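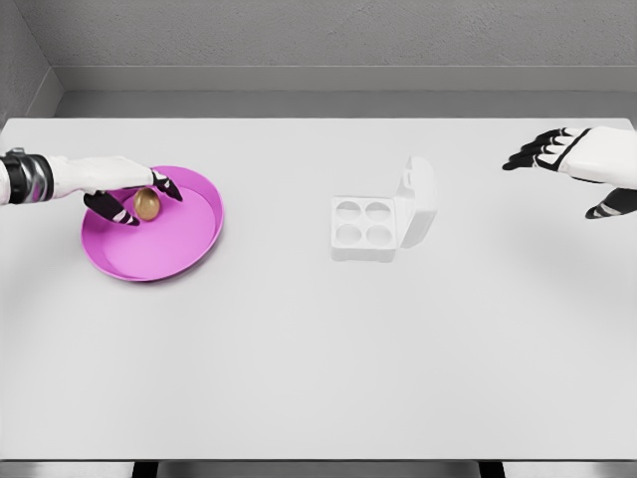 Egg cell setup: left hand drops its grip when I re-seat the wrist. Sim vs. real?

grarnora_steve
Posts: 181

Hi all, long time reader. I look after a two-hand bench cell, Thygesen hands on both sides, and the job is egg out of the pink tray, into the four-cup carton, lid closed. Everything gets built in the Usach simulator first and then pushed to the real bench.

In the sim I'm happy. On the bench, every time I take the left hand off for cleaning and put it back, my grasp is off. The thumb lands first and pushes the egg before the finger on the far side gets there. Re-running the home routine doesn't help. I've been re-teaching the approach by hand each time and it eats most of a morning. What does everybody else do after a re-seat? Is there a wrist offset I'm supposed to be saving somewhere?

Steinar Sveinbjörnsson (the long name is why I go by Steve)

pickles_and_pcbs
Posts: 60

Yes, there is! Wrist page, second tab, "mount offset." It doesn't get written unless you hit save AND cycle the controller. I lost weeks to that one. Home only zeros the fingers, it has no idea the whole hand is sitting a hair rotated on the band.

Also, how are you tightening the band screws? If you go around in a circle the hand walks. Go across, like lug nuts on a car.

grarnora_steve

In a circle. Oh boy.

OK, I'll try it crosswise this afternoon. Where do you get the number for the offset though? Do you measure it or just nudge until it looks right?

Sowmya T
Posts: 12

I touch off on a dowel. Put a peg in a fixed hole in the table, bring the thumb in until it just makes contact, write down the joint reading, back off, then do the same with the opposite finger from the other side. Half the difference is how far you're off center. Takes me 11 minutes including finding the dowel, which lives in my coat pocket and not in the drawer where it belongs.

Do it with the peg at egg height. I did it low once and the result was garbage, the fingers curl on an arc so the error is different down there.

old_griltik_hand
Posts: 60

I'm going to disagree with the whole thread a little. You shouldn't need thumb and finger to arrive together. If your grasp only works when both sides touch at the same instant, the grasp is too fussy and you'll be back here every time a pad wears down. Close slow, let the first finger that touches go soft, and let the other one come to it. We ran Griltik grippers on fruit that way for years and never measured an offset.

pickles_and_pcbs

Fruit doesn't roll like an egg in a smooth round tray though! Let the first finger go as soft as you like, it still has to not shove the thing toward the rim.

old_griltik_hand

Plums roll fine, trust me. Put a mat in the tray.

Sowmya T

A mat changes the pick height, so then he's re-teaching that too. And if the mat isn't in the sim the two stop matching, and I thought matching was what Steve wanted.

I do agree about closing slower. I'd fix the mount first and slow it down second. If you change both at once you won't know which one did it.

grarnora_steve

Good point, one thing at a time. Steinar of the past would have changed five things and then gone to lunch.

One more while I have you. The egg in my sim is upright-ish in the tray with the hand coming in from above and a finger on either side. On the bench I get them lying down more often than not. Do you bother modeling that?

pickles_and_pcbs

I randomize it. Egg anywhere in the tray, any which way. If you only ever build it with the egg in the same spot you're going to get a cell that knows that one spot.

old_griltik_hand

Seconded, and that's the one thing pickles and I have agreed on since February. Randomize your friction too. Your real pads are dusty some days and clean on others, and the sim ones are perfect forever.

Sowmya T

What are you cleaning the pads with, by the way? If it's anything oily, stop. Damp lint-free cloth, let them dry completely before you put the hand back on.

grarnora_steve

Dish soap and a paper towel. I'm learning a lot about myself today.

Update, 4:40 pm: took the left hand off, cleaned it with just water, dried it, tightened crosswise, did the dowel trick at egg height, saved the offset, cycled the controller. First pick was good. Then I did a batch of 12 and dropped one, on the way to the carton, so I'm calling that a grip force question and starting a separate thread for it. Closing speed I haven't touched yet.

Still need to do the right hand. Same procedure, or is the sign flipped on that side?

Sowmya T

Sign is flipped. Write it on the controller with a marker, I'm serious.

old_griltik_hand

Try the slow close tomorrow and post what you get, I'd like to see it with the offset deliberately wrong as well.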